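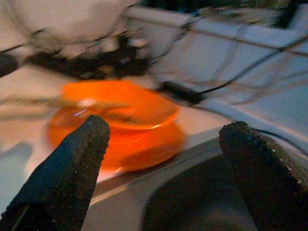 About Britero

Britero is a dishroom and prep kitchen that other kitchens send their work to. Cafés, daycare centers, two small hospitals' snack programs and a whole lot of office lunchrooms hand us their bowls, trays and cups dirty and get them back clean, stacked and ready for the next meal. We also do cold prep in the mornings: fruit, salads, yogurt cups, that sort of thing. It's kitchen work, and we love kitchen work.

We're also a place where people and robot arms share the same counters, and that's the part most visitors want to hear about. So let's talk about it!

How we got going

Elango Rajan started Britero after years of running the back end of a hotel kitchen. He had washed dishes as a student and he had managed people who washed dishes, and he kept seeing the same thing — good workers leaving by their second winter with sore wrists and bad backs, right when they had gotten really good at the job. He rented a former bakery with a decent floor drain and a terrible loading door (we still have the door), hired a handful of people he'd worked with before, and opened for business with no robots at all.

The first arm came in one March. We named it Brasero, and it spent its first weeks doing nothing but moving plastic bowls from the counter to the sink and back again. It dropped plenty of them. We learned that wet rims are hard, that stacked bowls stick together worse than you'd think, and that a bowl you can see through is harder for a camera than one you can't. The crew started calling out tips to it across the room, as if it could hear.

Today the arms handle a good share of the sorting, scraping and loading. The setup that keeps track of them is called Tuvano, and it was built in-house by Venkatesh Kurup and our dishroom crew working side by side. Venkatesh writes the code. The crew tells him what's wrong with it.

What the work looks like now

People come in at five for prep. Dishes start arriving mid-morning and don't let up until the evening pickup. The arms take the reaching and the repeating: pick up a bowl, tip it, set it down, go back for the next one. People take everything that needs judgment. Is that a chip or a bit of dried oatmeal? Is this tray ours or did it come from somebody else's van? Does the daycare on the hill really want all the lids in a separate crate this week? (Yes, they do.)

Grippers wear out and get gunky, and someone has to look after them, so we now have a job called line keeper. Line keepers check the finger pads at the start of a shift, swap them when they get slick, show the arms new items, and stop everything when something sounds off. Every line keeper we have came from our own dishroom. The training takes about 100 hours, all of it paid and all of it on the clock, and you don't need to have touched a computer for anything fancier than email before you start.

A few other things have changed, and we're happy to share them:

Nobody lifts full racks alone anymore. The heavy lift goes to an arm or to two people.

Shifts rotate. You might do prep until nine, keep a line until lunch and finish up on packing. Most of us like it. A couple of people asked to stay on prep all day, and they do.

The room got quieter once we slowed the arms down. They used to run faster, and everyone felt hurried by them, so we turned the speed down and left it there. You can hear the radio now!

Pay went up when the line keeper job was created, and it went up for the people who chose to stay with the sinks too.

What we're still working on

We'd be fooling you if we said it all runs smoothly. Cutlery is still almost entirely a hand job. Anything with a loose handle gives the arms trouble, and cords and hoses near a work counter are a constant argument between Venkatesh and whoever is wiping down that day. We had one stretch when a software change made Brasero set every cup down upside down, and it took us most of a morning to find out why.

The harder part has been the worry. When the first arm arrived, people asked whether it was there to replace them, and it was a fair thing to ask. Elango put an answer in writing and taped it up by the time clock: no one at Britero loses a job or hours to a machine. It's still up there, pretty wrinkled by now. When somebody leaves on their own, we hire for the spot. We've grown since then, and we've needed more hands every year.

The crew also has a real say in what gets automated next. Anyone can put in a request, and anyone can ask for a job to be left alone. Fruit cutting was on the list for a while. The prep crew said no thanks, they enjoy it and it's when they catch up with each other, so it came off the list.

Lüthi, our training room

Upstairs from the dishroom is Lüthi, a practice kitchen with a sink, a counter and an arm of its own. New hires spend their first days up there, and the rest of us use it to try out things that would make a mess of a regular shift. Students from nearby culinary programs come through as well, and so do managers from other kitchens who are thinking about bringing in a robot and want to talk with people who work next to one. Ask the line keepers anything — they'll tell you what they like and what drives them up the wall.

Come and see us

We give tours most mornings once prep is done. Wear shoes that can get wet, and tell us ahead of time if there are more than a few of you, as the walkway by the sinks is narrow. If you're looking for work, send a short note about yourself and say whether mornings or evenings suit you better. Kitchen experience is nice to have. Being kind to the person at the next sink matters more to us, and we do ask about it.

Contact Britero | Tours | Jobs | © 2026 Britero. All rights reserved. | Back to top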